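The Long Goodbye of the Spare Drawer

Every household has a place where things go to avoid a decision. In mine it is the third drawer down, left of the stove, and it has not closed properly for six years. I mention this because I recently spent a month with people who think hard about drawers, and I came home wanting to apologize to mine.

The town of Plorkeck has one main street, two bakeries that do not speak to each other, and, in what used to be the Steiner shoe store, a swap room. You bring in what you don't want. You leave with what somebody else didn't want. Money doesn't come into it, though guilt does, in both directions.

Hae-won Yeom opened it after her mother died and left her a house with 13 casserole dishes in it. "She cooked for two," Yeom told me. "I kept waiting to find the dish that explained the others." She put them on a folding table in the empty store with a sign that said TAKE ONE. By evening they were gone, and someone had left a fondue set in their place. The fondue set has since been out and back 95 times, according to the ledger, and has yet to melt any cheese that anyone will admit to.

The ledger is Yeom's pride. Every item gets a line, and people are invited to write down why they are giving it up. Most put "no room." A bread machine came in with "he moved out, it was his, he can find it here." A set of hand weights arrived on 03/01/2020 with the single word "August," which Yeom took to be a deadline. The weights are still on the floor by the radiator, where they hold the bathroom door open.

What surprised me was how little goes to waste on the fabric side. Dishes and gadgets circle like planes over a busy airport, but cloth gets used up. Casimiro Iglesias, a retired upholsterer with strong views on thread, takes the torn sheets and the one-sleeved sweaters and anything too far gone to be worn in daylight. He turns them into potholders, draft stoppers and a kind of lumpy cushion that he calls a Dasavard, after a dog he once had. He will not say whether it was a compliment to the dog.

"People think they are attached to the shirt," he said, picking a seam apart with a tool that looked dental. "They are attached to the size they were in the shirt. I can't do anything about that. The shirt I can fix."

I had brought a shirt. I put it back in my bag.
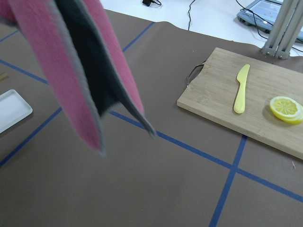
The case for keeping it

There is another school of thought, and it lives across the street from the swap room in a house with very full closets. Sunil Roy owns, by his own cheerful estimate, 2000 buttons, most of them single. He also has the manual for a Bremuvix vacuum cleaner he gave away before his daughter was born. She is now in law school.

Roy has read the books on clearing out. He has, of course, kept them. His objection is that they all assume you know what you'll need, and he has never met anyone who did. Last winter the neighbors' gate came off its post and he walked over with the right hinge in his coat pocket. He has been telling that story ever since, and I gather the hinge gets a little rarer each time.

His wife, Mingxuan Jin, sees it differently. She pointed out that the hinge had cost them the use of a hallway closet for most of their marriage. Then she showed me a tin of her own, full of ribbon, and asked me not to bring it up in front of him.

I left town with a fondue set. I'd like to say I was talked into it, but I wrote my own name in the ledger, under "reason for taking," because I had misread the column. It's in the third drawer down, or the forks are. The pot wouldn't fit.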